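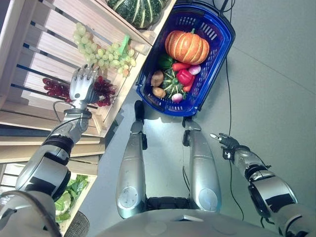
Romain Vasseur wrote to us after the last call that a food diary study is a fine way to find out what people wish they ate. We agree with him, more or less, and we're recruiting again anyway.

The Zinia study wants adults in Gotatberg and Rakberg who do most of the food shopping for their household. You keep every grocery receipt for 7 weeks, write down what you threw out, and talk to one of us twice. We don't hand out meal plans. We have read plenty of claims that writing down your food changes your life, and we doubt most of them. If nothing changes in your kitchen, we want to hear that too.
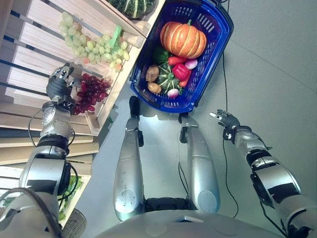
Red grapes on the shelf, vegetables in the basket.

What you get: 3000 points on a Mathias store card, paid at the end. If you drop out after week four, you keep half. You won't get diet advice, and please don't sign up hoping for it. 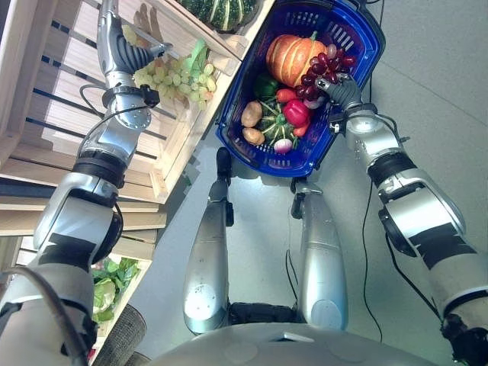
Waste is the part people fudge. Nearly everyone in the first round reported clean plates and empty trash cans, and their receipts told a different story. So the new log asks about single items by name. Green grapes and a striped squash can sit on the same shelf in the store, but they don't go bad at the same speed at home, and "some produce" in a diary tells us nothing about either one.

You can't take part if you work for a grocery chain or if someone in your household took part last November.

Interviews last under an hour and can be done by phone. To apply, write to Rattana Siriwan at the Zinia office in Gotatberg by Wed 7 May. Tell us how many people you shop for and where you usually go. Skip the essay about why food matters to you.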